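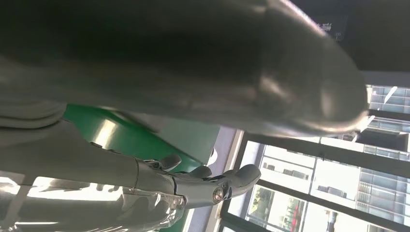 Grey hand with jointed fingers, Sirkirham

Binside Housing Association
Tenancy Support Officer (Sirkirham)

Reference: 642
Hours: 20 per week, permanent
Closing date: 18 February 2019, at noon

Binside Housing Association lets and manages 3,912 homes in Sirkirham, Gakham and the villages between them. We wish to appoint a Tenancy Support Officer to join the Sirkirham office. The post has been created following a review of the service last November and reports to the Tenancy Support Manager, Bouchra Slaoui.

The role

The postholder will be responsible for a caseload of tenants in their first year with the Association, and for older tenants who have asked for help in keeping their home. Most of the work is done by home visit. The Sirkirham patch includes Sakalauskas Court, a sheltered scheme of 105 flats, where the postholder will hold a weekly advice session in the ground floor lounge.

Main duties

Visiting new tenants within six weeks of the start of the tenancy and agreeing a written support plan with them.
Giving clear advice on rent accounts, repayment agreements and claims for help with housing costs.
Reporting repairs on behalf of tenants who are unable to do so themselves, and following these up with the repairs team.
Referring tenants to social care, health and debt advice services, with their consent.
Keeping accurate case notes and preparing a short report for the manager each quarter.

The person

Applicants must have experience of working directly with the public in housing, advice, care or a similar field. A housing qualification is welcome but is not required; the Association will meet the cost of study for the right candidate. You will need to write plainly, keep confidences and remain calm when a visit proves difficult. A full driving licence is needed, or other means of travelling between Sirkirham and Gakham – the bus service is limited after six in the evening.

Terms

Salary is paid in line with the Association's published scale, reduced in proportion to hours. Working days are agreed with the manager on appointment. One evening a month is worked on a rota. The appointment is subject to two satisfactory references, a criminal record check and a probationary period of six months.

How to apply

Application forms are available from the reception desk at Sirkirham or by post from Ayman Benmoussa, Personnel Officer. Please quote the reference on all letters. CVs will not be accepted in place of a completed form. Large print forms can be supplied on request.

Interviews will be held at the Gakham office. Travel costs within the county will be repaid on production of receipts.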